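Workshop tips: getting your bench ready to teach an arm

I've been teaching a small arm on my workbench for two winters now, mostly by grabbing it and walking it through the job, sometimes with the remote. Most of my trouble was never the arm. It was the bench!

Tip 1. Tape a grid before you teach anything

Blue tape, straight on the work surface, lines crossing so you get cells you can name. I call mine by row and letter, like a bingo card. When I show the arm a pickup I start the part in one cell, then do the same move again from the next cell over, and so on until I've covered the spots I care about. Don't fuss over perfect right angles (I used to get the square out, what a waste of an evening). Do rub the tape down hard, especially where two strips cross, or you'll get a little crease like mine. 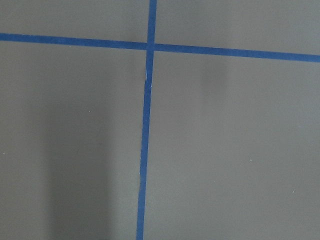 Tip 2. Cover the whole table

Brown paper is my favorite. It's cheap, it's dull, it doesn't throw glare back at the camera, and you can scribble on it. Run it right out to the edges. Then lay your grid on top and expect to patch it, because tape gets ragged and tears in places. I let mine go for a while before I replace a strip, gaps and all. I did 80 demonstrations for the Medina sorting job on one sheet and only changed it when the ripple at the back started to bug me.

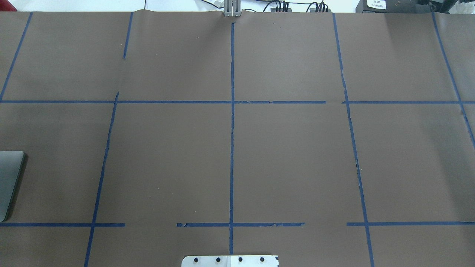 Should I guide the arm by hand or use the remote?

By hand for slow, simple moves, and by remote for anything where your own arm would end up in the camera's view. Try 3 practice runs each way before you save one.

Tip 3. Quit when you get sloppy

My late-night demos are full of little wobbles, and the arm learns every one of them. Now I stop, have a snack and come back.

Print this page | E-mail this page

Related tips
Taming cables behind the bench
Clamps I bought in Cavbridge
Labeling your saved demos
Skestgate swap meet, June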